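We use cookies to remember who you are and what you were looking at. By staying on this page you are fine with that. OK / Settings

The drawer of good intentions
by Elie Majali
Shared 7 times

I have a drawer in the hallway where small packaged things go to be forgotten. Everybody has a drawer for batteries and takeout menus. Mine is for stuff I bought on purpose, with money, in order to become a different kind of person, and then never took out of the plastic.

It started when I moved out of the Fakhoury building. The old apartment had no storage at all, so I bought nothing. The new one came with a hallway cabinet seven drawers tall, and I took this as a personal challenge. Within a year I couldn't get the top one to close. I'd push it with my hip on the way to the kitchen and it would slide back open behind me, like it had one more thing to say.

My friend Valdir Trindade has a rule about this. If it's still sealed after one winter, it leaves the house. Valdir owns four forks, so I don't take his advice on everything, but he came over for dinner and the drawer opened at him twice during the soup. By dessert I had agreed to an audit.

The method is simple. Put a few things on a table, look each one in the face, and decide. I spent a whole evening on it, which works out to more time than I ever spent using any of them.

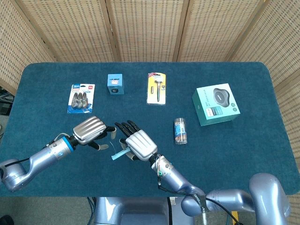
Kirkau, April 2018

The clips went first, or nearly. Three of them on a blue and white card, grey-silver, still in their bubble, looking very pleased with their own company. I have a clear memory of standing in the store thinking that clips were what was missing from my life. I have no memory of what I meant to clip. Keep, on the grounds that a clip never goes bad. Valdir sighed.

The little light blue box I had completely forgotten. It's a nice box. I'll admit that I've kept worse things in my life for the sake of a nice box, including a pair of boots in October that never fit either of us. Maybe pile.

Then the tool in the yellow and white packaging, with the black handle and the silver tip. I bought that at the Jedow hardware place after a cabinet hinge came loose. I fixed the hinge with a butter knife while the tool looked on from the drawer. It's been waiting for its chance ever since, and I don't have the heart to tell it about the butter knife. Keep.

The mint green box is the one I'm least proud of. The black puck-like gadget on the lid looks so calm and sure of itself, and that's exactly how it got me. I planned to set it up the weekend I bought it. Then I planned to set it up when I had time to read the instructions. I'm told there is a cousin who would like it. The cousin can read the instructions.

Last, the small clear tub with the orange, white and blue stuff inside, which is cheerful to look at and does nothing else in my house. I argued for it on the basis of color. Valdir said that was how people end up with parrots. Keep, out of spite.

So the final score was three keeps, one maybe and one cousin. The drawer closes now if you lift it a little on the left. There are six more below it, and Valdir has offered to come back and do the second one if I make the same soup.

1,682 views / 4 comments

Get new posts by email. I write when I feel like it, so your inbox is safe. Subscribe

Comments

marlow_k: Three keeps out of five is not an audit, it's a reunion.

Tess in the attic: I fixed a hinge with a butter knife too!! Still holding after two years, and I have since lost the butter knife in the garage, so make of that what you will.

Valdir T.: I own five forks.

pennyjar: What was the soup?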